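Section 4. Cleaning and Routine Care of the Stainless Steel Trolleys

This section applies to all Halo flat-top trolleys in service at the Heydari building. It covers routine hand cleaning of the handle, top surface, legs, lower shelf and casters. Repairs and replacement of parts are covered in Section 6.

The full procedure is to be carried out at the end of each working day and whenever a trolley is returned from loan. Spills are to be wiped up at once and are not to be left for the end-of-day cleaning.

Handle padding, frame, and legs down to the casters are all wiped by hand with a cloth.
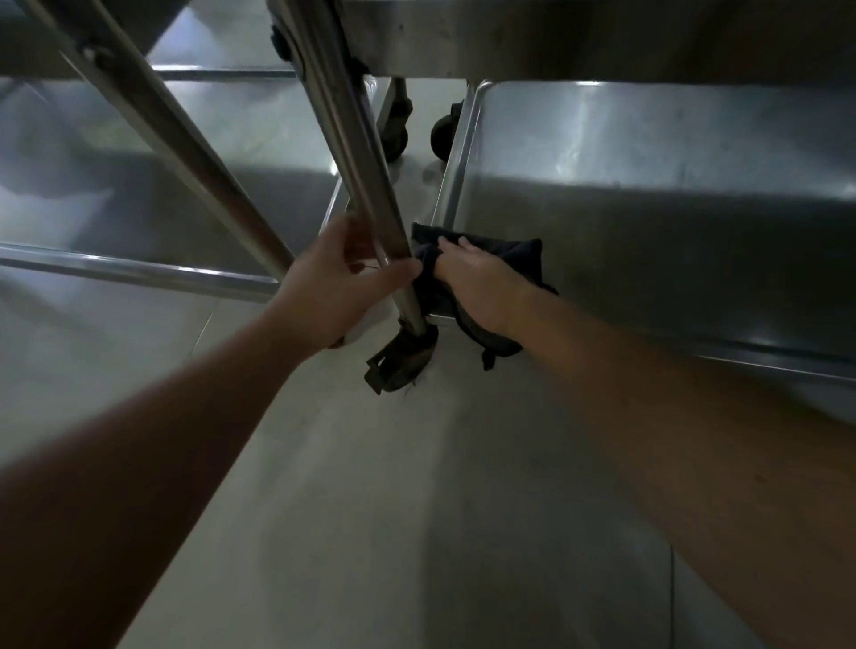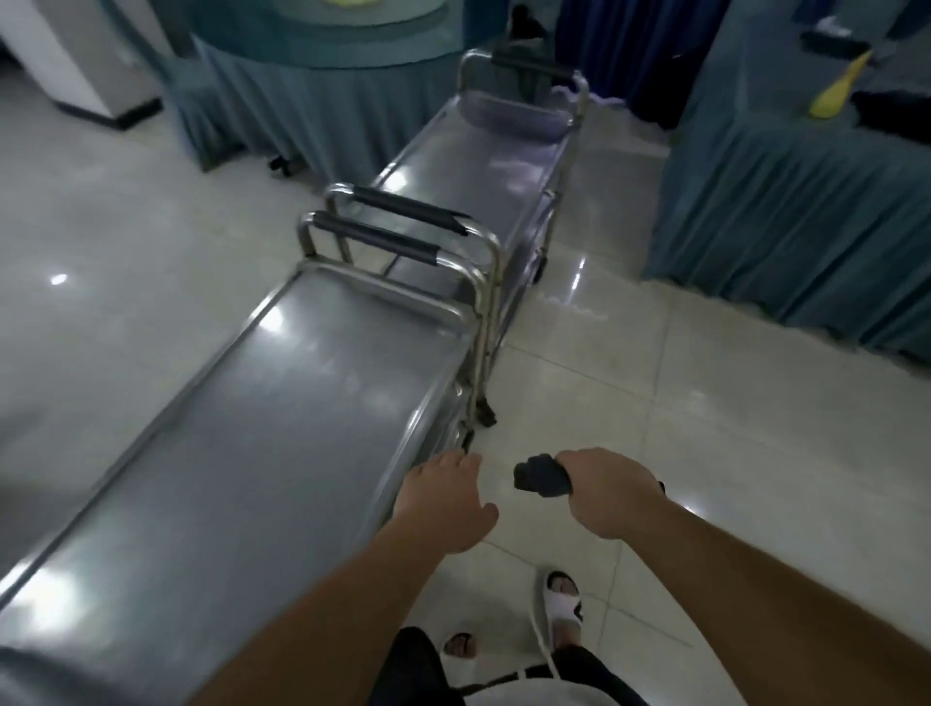
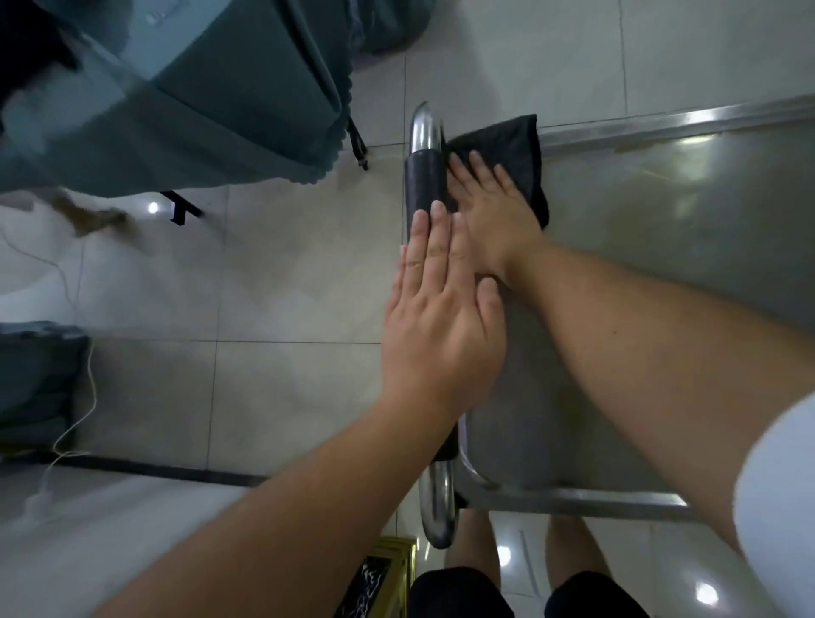 4.1 Materials Required

Two clean cotton or microfiber cloths for each trolley, one for washing and one for drying
Two buckets, one for detergent solution and one for rinse water
Neutral liquid detergent, diluted as stated on the container
Warm water
A soft nylon brush with a narrow head
A small pair of blunt-ended scissors or tweezers
A plastic bag for waste

Dark cloths may be used, but they do not show dirt as readily as light ones. When a dark cloth is used, refold it to a fresh face after each part of the trolley and replace it after each trolley.

CAUTION: Do not use steel wool, wire brushes, scouring powder, or any product containing chlorine bleach on the trolleys. These will scratch or pit the steel, and the damage cannot be polished out on site.

CAUTION: Do not spray water or cleaner directly onto the handle padding or the casters. Apply it to the cloth first.

4.2 Preparing the Work Area

1. Choose a level, hard floor with good overhead light. A tiled floor is suitable. Do not clean trolleys on a ramp, in a doorway, or in a corridor that is in use.

2. Remove everything from the top surface and the lower shelf. Plastic bags, wrappings, and used cloths are often left at the handle end and should be thrown away or sent to the laundry, as appropriate.

3. Position the trolley so that both long sides can be reached. Where several trolleys are to be cleaned, they may be lined up end to end, provided there is room to walk along each side.

4. Press down the brake pedal on each braked caster. Push gently on the top edge to confirm that the trolley does not roll.

5. Place the buckets on the floor beside the trolley. Do not stand a bucket on the top surface.

NOTE: Trolleys are cleaned from the top down, so that dirty water does not run over parts that are already clean. The sequence is handle, top surface, frame and legs, lower shelf, casters.

4.3 Cleaning the Handle

The padded parts of the handle are touched more than any other part of the trolley and require the most attention.

1. Dip the washing cloth in the detergent solution and wring it out well. The cloth should be damp, with no water dripping from it.

2. Fold the cloth and lay it over the padded section. Steady the bar with one hand and press the cloth down with the other.

3. Wipe along the full length of the padding with firm, even strokes. Turn the cloth and repeat on the underside, which is easily missed when working from above.

4. Clean the joint at each end of the padding, where it meets the bare tube. Wrap the cloth around the tube and turn it back and forth several times.

5. Wipe the bends of the tube down to the point where they join the frame.

6. Go over the padding with a cloth wrung out in clean water, then dry it.

NOTE: Foam padding that is split, loose, or sticky after cleaning must be reported. Do not tape over it. Tape holds dirt and will be removed at the next inspection.

4.4 Cleaning the Top Surface

1. Wipe away crumbs, grit, and loose dirt with a barely damp cloth. Grit that is rubbed across the steel will leave fine scratches.

2. Wash the surface in long, straight strokes from one end to the other. Follow the direction of the grain where one can be seen. Do not scrub in circles.

3. Run a folded edge of the cloth along the inside of the raised rim on each side. Use the nylon brush if residue has collected there.

4. Rinse with a cloth wrung out in clean water.

5. Dry at once with the second cloth. Water left to dry by itself will leave marks that show plainly under overhead lights.

To check the result, stand at one end and look along the surface toward the light. Streaks and missed patches are easier to see at a low angle than from directly above. Go over any that remain with the damp cloth and dry the surface again.

4.5 Cleaning the Frame, Legs, and Lower Shelf

1. Kneel or sit beside the trolley to reach the lower parts. Do not bend from the waist for long periods. A kneeling pad is kept on the supply rack for this purpose.

2. Hold the leg steady with one hand. Wrap the damp cloth around the tube with the other and draw it downward in a single movement, from the underside of the top to the caster.

3. Repeat on the far side of the same tube before moving to the next leg.

4. Clean around each knob, bolt, and fitting with a corner of the cloth. Do not loosen any fastener in order to clean behind it.

5. Wipe the outer edge of the lower shelf and its corners. Dirt gathers where the shelf meets the legs — press the cloth well into each corner and lift it out, so that the dirt is not spread along the shelf.

6. Wash, rinse, and dry the flat part of the shelf in the same manner as the top surface. Work from both long sides if the far edge cannot be reached comfortably.

CAUTION: The underside of the top panel may have sharp edges. Do not run bare fingers along it. Keep the cloth between the hand and the metal.

NOTE: Change the water before starting on the casters if it has become cloudy.

4.6 Cleaning the Casters

Hair, thread, and floor dust wind around the wheels in daily use. If they are not removed, the wheel will drag and may mark the floor.

1. Wipe the top of the caster housing and the brake pedal with the damp cloth.

2. Look beneath and behind the wheel for trapped strands. Pull them free with the tweezers, or cut them with the blunt-ended scissors and draw out the pieces. Place them in the waste bag.

3. Release the brake and roll the trolley forward a short distance to bring the underside of each wheel into view. Set the brake again before continuing.

4. Wipe the tread of the wheel. Use the nylon brush on dirt that does not come away with the cloth.

5. Dry the housing and pedal. Wipe any drips from the floor.

6. Operate each brake pedal 2 times. The pedal should move freely and hold the wheel firmly when pressed.

CAUTION: Keep fingers clear of the pedal and wheel while the brake is being set or released.

Do not apply oil to the casters as part of routine cleaning. Lubrication is carried out by the maintenance office with the correct grease.

4.7 Removing Marks That Remain

Fingerprints: Wipe with a dry microfiber cloth, following the grain. If they remain, repeat the wash and dry steps for that part only.

Water spots: Wipe with a cloth dampened with equal parts white vinegar and water. Rinse with clean water and dry.

Adhesive from labels: Lay a warm, wet cloth over the residue until it softens, then rub it away with the cloth. Do not use a blade.

Brown or reddish spots that do not wipe off: Stop cleaning that part and report the trolley. A reflection from nearby objects can look much like discoloration on a polished tube, so move the trolley or change the viewing position before making a report.

4.8 After Cleaning

1. Place used cloths in the laundry bag. Cloths used on the casters are bagged separately and must not be used on handles or top surfaces until they have been laundered.

2. Empty and rinse both buckets. Leave them upside down to drain.

3. Return the trolleys to the storage bay with the brakes on. Leave a gap between handles so that the padding is not pressed against bare metal.

4. Enter the trolley number and the date on the cleaning sheet, Form 1802. Note any damaged padding, loose fitting, missing bolt, or faulty brake in the right-hand column.

5. If a brake does not hold, attach a red tag to the handle and move the trolley to Room 43. It is not to be loaded or lent until the tag has been removed by the maintenance office.

Questions concerning this procedure should be addressed to Gráinne Gallagher, Building Services. Damage reports and requests for replacement parts should be sent to Esmaeil Dehghan, Maintenance Office, extension 76.

Section 4 revised April 2022. Earlier copies of this section should be removed from the binder and discarded.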